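Joretetti Hand Grippers, Pair – My Review After One Semester

Posted 07/03/2018 by Tassanee Rattanakul

I run the after-school robotics club, and for most of this year I'd been looking for something that would get the kids thinking about hands. We do wheels very well. We have wheels coming out of our ears! But ask them how a robot would pick up a pair of pants and fold it, and you get a lot of blank faces and one kid suggesting a vacuum.

So we bought a pair of the Joretetti hand-held grippers. You hold one in each fist, you do the chore yourself, and you watch what the fingers see on the club laptop. The project this term was laundry (their pick, I voted for dishes) and we called the team Quan, for reasons that were very funny in September and that I've since forgotten.

Setup took one meeting, mostly charging and arguing. The instructions are a single folded sheet and the print is tiny. I blew it up on the school copier and taped it inside the cupboard door, and I'd suggest you do the same. The stickers with the number and code on the back are handy, because with two nearly identical tools you want to know which is which before you start.

Now for clothes, the whole point of buying them.
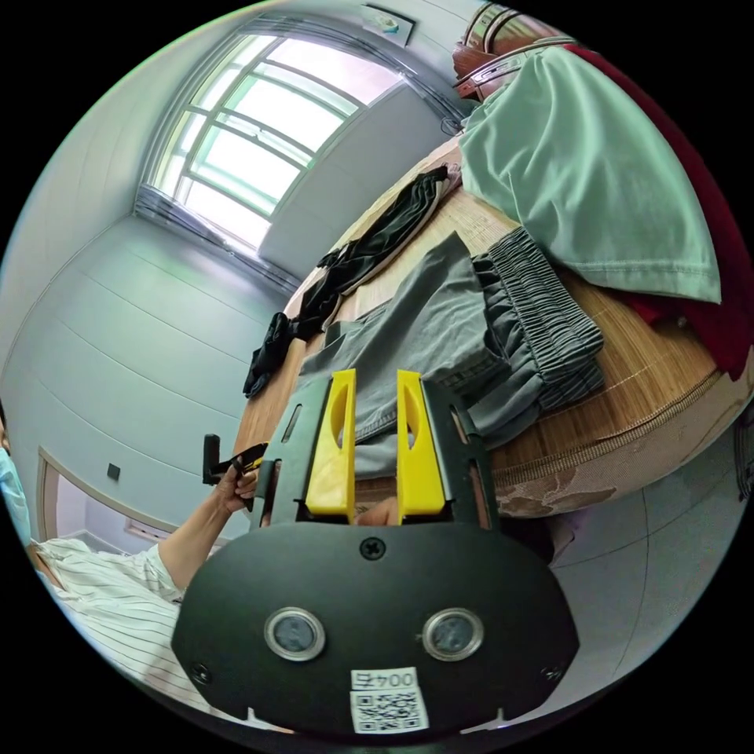
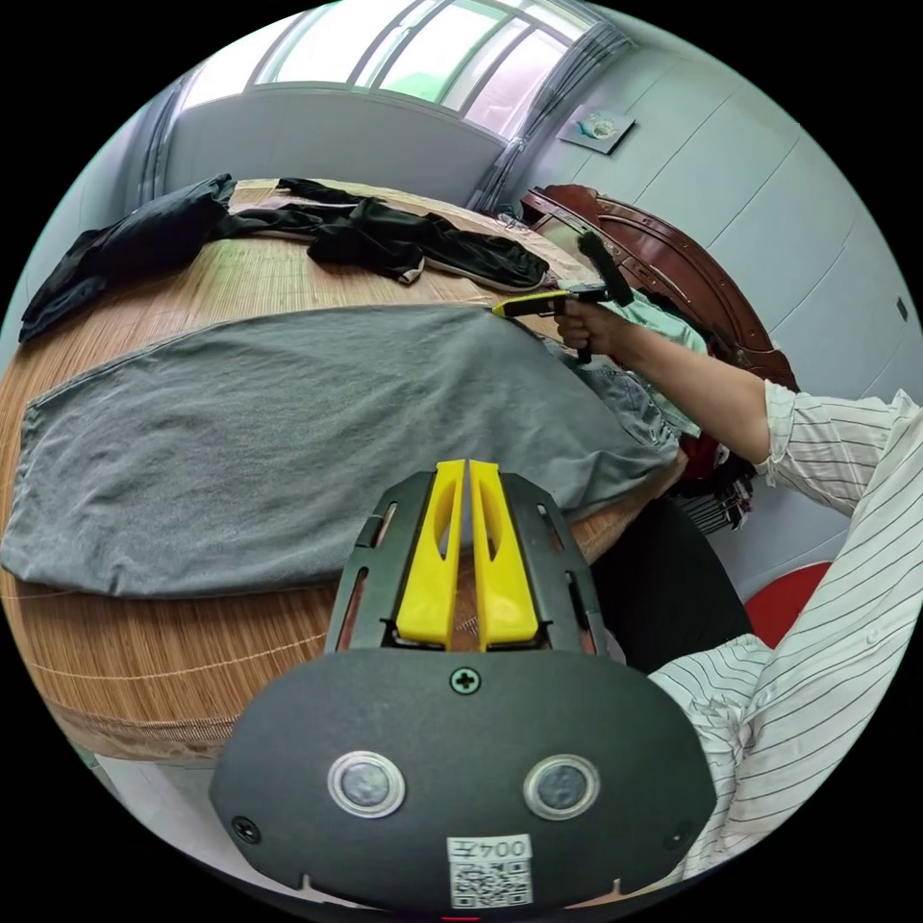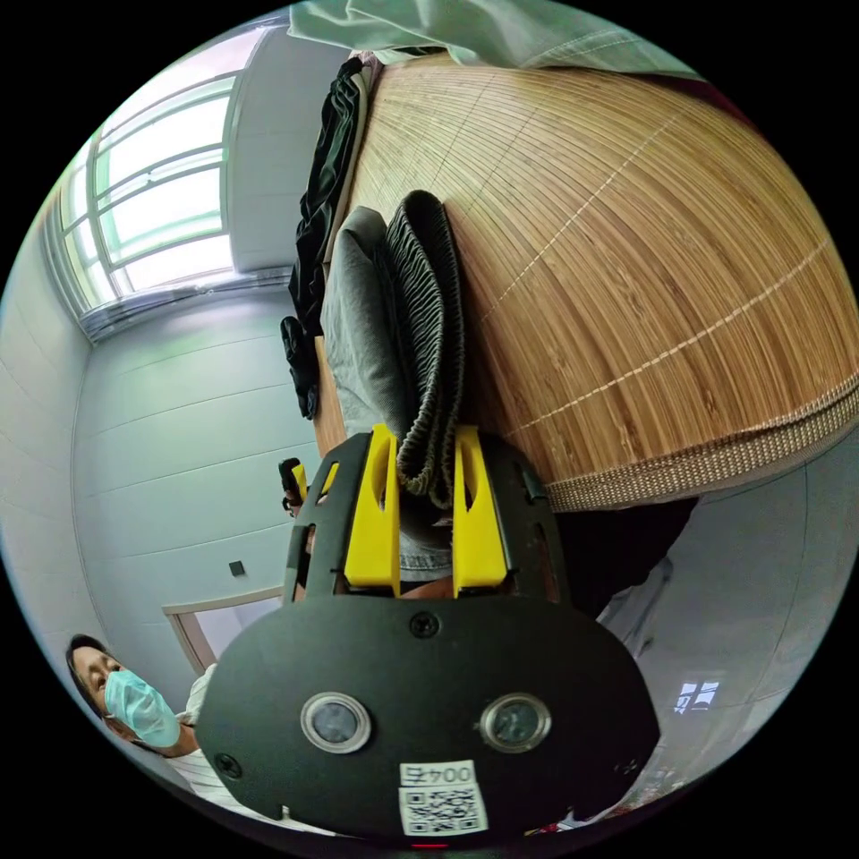
Folding gray and black clothes on a bamboo mat.

The first thing you find out is how much you normally do with your fingertips. With two stiff yellow jaws you have to plan. Waistbands are the easy part, there's a nice thick edge to bite on. T-shirts are miserable. The kids kept grabbing two layers when they wanted one, and we ended up with a rule that you pinch the hem, lift, and look before you pull. I love that they came up with that rule themselves – I'd only have spoiled it.

Comfort is so-so. The handle was clearly sized for an adult, and my smaller sixth graders got tired after 12 minutes or so of squeezing. We swapped people in and out and it was fine. I have big hands and could go a whole meeting, though my wrists let me know the next morning.

We tried the Vodgate pair too, on loan from another school. Those have a softer squeeze and a better grip on socks, but they rattle, and the battery door came off in somebody's backpack. The Joretetti feels like it would survive a drop. (It has survived several.)

By the end of term the team had 319 folds saved, and 22 of those were so bad that we play them at the start of meetings when everyone needs cheering up. At the Brandent student showcase they let visitors have a go with the grippers and a pile of towels, and there was a line the whole afternoon!

Gripes: the carrying case is sold separately, the trigger squeaks, and I emailed support twice about spare fingers before I got a reply. Four stars from me. If your club is mostly little kids, borrow a set first and see if they can get their hands around it. I'm ordering the spare fingers this week, and next term they want to try making a bed.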